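Can it tidy the sofa yet?

Short answer, no. Longer answer, sort of, on a good day, if you don't mind waiting.

Quick one this issue as I'm writing it between trains. Several of you asked after the July piece whether the household machines are any nearer to doing real chores. So I went over to Kevdale, where Chaiwat Duangkaew and the Somboon lot are still working on living rooms. Kitchens get all the attention, Chaiwat says, but the living room is where the mess is. Cushions, throws, bits left on top of cabinets.

The method is hand-held grippers first, robot later. A person does the job with the gripper, the camera on it records, the software (Fidik, their own) learns from that. 3066 recordings so far, and they reckon more than 1000 of them are blankets.

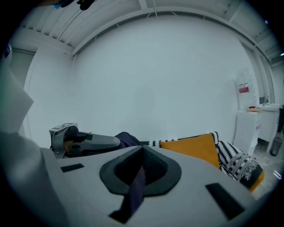

Page last changed: August 22, 2025

Blankets are the sticking point. A cushion is easy enough – square, plain orange, holds its shape, grab a corner and go. A throw with a fringe and a busy black-and-white zigzag is another matter. Where does it end? Which bit is the edge? The tassels catch. Fold it over a sofa arm and half of it is out of sight, and the software has to guess at teh rest.

Numbers, for those who like them. Cushion back in its place, 90 tries out of a hundred. Throw laid straight over the back, 53. And that's with a generous idea of straight. I asked how long one throw takes and got a laugh.

Zerex, the arm they plan to put all this on, is due another round of tests before anyone lets it near a sofa with a person on it. Sensible.

Would I buy one? Not yet. Would I lend them my front room for an afternoon? Yes, and I've said so, so expect a follow up. Questions to the usual adress please, I'm behind on replies.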